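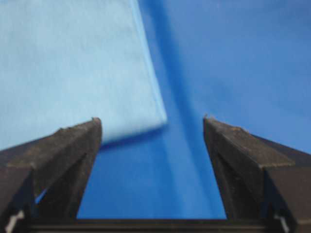
Tomás Tierney had given himself until the end of July to get the arm to fold a cloth. It was clamped to the bench in the back half of the Veller workshop, where he paid for a shelf, a vise and a key to the side door. The landlord's name was on the mailbox, but everyone called the building Veller after the company that used to make hinges there. He had covered the bench in dark blue fabric and put a light blue cloth on top of it. The corner of the cloth stood up a little and threw a shadow on the fabric underneath, and he had decided that the shadow was the thing to aim for. A corner with a shadow was a corner the fingers could get under.

He typed the command and the arm went down. The fingers closed. They came up with nothing between them.

"Too high," said Ó Flaithearta from the other side of the room.

"I know."

"I'm only saying."

Ó Flaithearta was rebuilding an accordion and had been since the winter. He had reeds laid out on a towel and he did not like the noise the arm made when it went home, a kind of grinding sigh. He had asked once whether it could be made to stop. Tomás had greased the shoulder joint and it got a little quieter, and they had left it there.

Tomás lowered the height by 2 millimeters and ran it again. This time the fingertips touched the bench fabric and pushed it into a ridge. The cloth slid along with it. He hit the stop button, flattened what he could with the side of his hand, and wrote the number in the notebook.

The notebook had 157 tries in it. Most of them had one word next to them. Missed. Missed. Dragged. Missed. There was a run of four that said Held, and then one that said Held, dropped, and after that he had changed the motor in the gripper and everything before it stopped being useful.

The motor had been a mistake. The old one was a Stumier, secondhand, and it was weak but it was even. The new one was a Jornerex and it closed like a door in the wind. He had bought it because the listing said it was good for 4,000 hours. He did not need 4,000 hours. He needed it to close slowly on something thin.

His mother called at six. She wanted to know if he was eating and if the robot was working.

"It picks things up," he said.

"What things?"

"Blocks. A sponge. It's good with the sponge."

"And the washcloths?"

"Not yet."

She had trouble with her hands now, mainly in the mornings. She had never asked him to build anything. She had said one time, over a basket of laundry, that the folding was what got to her, because it was such a small job and there was always more of it. He had gone home and ordered the first parts that night. She thought he was doing it for a hobby, and he let her think so.

"Your cousin has a machine that does the floors," she said.

"That's a different kind."

"It got stuck under the couch."

"They do that."

After she hung up he sat on the stool and looked at the gripper. The fingers were scuffed along the tops from all the times he had sent them into the bench. He had meant to sand them and never had. He took the old Stumier out of its coffee can and turned the shaft with his thumb. It went around without catching.

It took him an hour and a half to swap the motors. One of the screws had stripped and he had to borrow a pair of pliers, and Ó Flaithearta brought them over and stayed to watch.

"You're putting the old one back," he said.

"Yes."

"What did the new one cost?"

Tomás told him. Ó Flaithearta went back to his reeds.

He changed the closing time in the program to 2,000 milliseconds, which was twice what he had been using. He set the cloth down again, up and to the left, the way he always did, and pinched the corner so it would stand. Then he ran it.

The arm went down. The fingers came in around the corner, slowly enough that he could see the cloth bend before it was caught. They stopped. The arm lifted and the corner lifted with it, and a third of the cloth came up off the bench. It swung across to the right. The gripper opened and the corner fell on top of the rest, crooked, three inches short of where it should have been.

The arm went home and made its noise.

"Was that it?" said Ó Flaithearta.

"That was one fold."

"How many does it need?"

"Two more."

Tomás wrote down the number and next to it he wrote Held, folded, short. He opened the cloth out, put it back where it had been and raised the corner with his finger. It was getting dark in the workshop, and he reached over and switched on the bench light before he ran it again.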